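Stock Control for Small Firms
Session 4: Reorder points, or when to pick up the phone

Right, last time we got as far as counting things. I promised we'd move on to the bit people really get wrong, which is deciding when to order more. Have your notes from session 3 handy, as I'm going to use the same shop.

You'll remember Probert, our hardware wholesaler, and its boxes of hinges. They sell 28 boxes a day, pretty steadily, and the supplier (Vindimus) takes eight days to deliver. So while you're waiting for the lorry you'll get through 224 boxes. Order when you're down to 224 and, on paper, the last box goes out of the door just as the new ones come in. Lovely!

Except of course the lorry gets a puncture, or a builder walks in at half past four and wants the lot. I used to run a stockroom myself and I can tell you the builder always comes. So we keep a bit extra, called safety stock. Let's say 200 boxes for Probert. Now the reorder point is 224 plus 200, so 424. Write that on the shelf, in pen, where people can see it.

How big should the extra bit be? Have a look at your worst month as well as your typical one. January was dreadful for Probert: delivery went from eight days to 21. Try the sum with that. You need 588 boxes to get through the wait, and we'd only have had 424, so we'd have run out with nearly six days still to go. Do you plan for that every time? I wouldn't, myself. Boxes sitting on a shelf are money you can't spend (and somebody has to dust them).

A word on order size, which is a separate question, so please don't mix the two up in your homework. Probert buys 1,280 boxes at a time for the discount. That changes how often they order. It does nothing at all to the reorder point.

Homework: do the same sums for Emimen, using the sales sheet from session 2. Show your working, even if it's messy. Siamak Farahani's spreadsheet is fine to use if you'd prefer it to paper. Next time, parts that come in bins and get used a handful at a time.
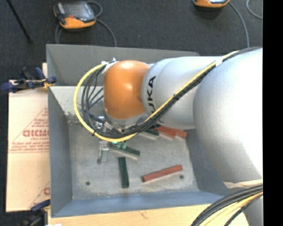
Barbara Stępień: I'd put the safety stock higher than 200 for Probert. If Vindimus slipped to 21 days once, I'd want to know how many late deliveries there were in the year before I settled on a figure, and until I knew I'd keep 300 and put up with the dusting.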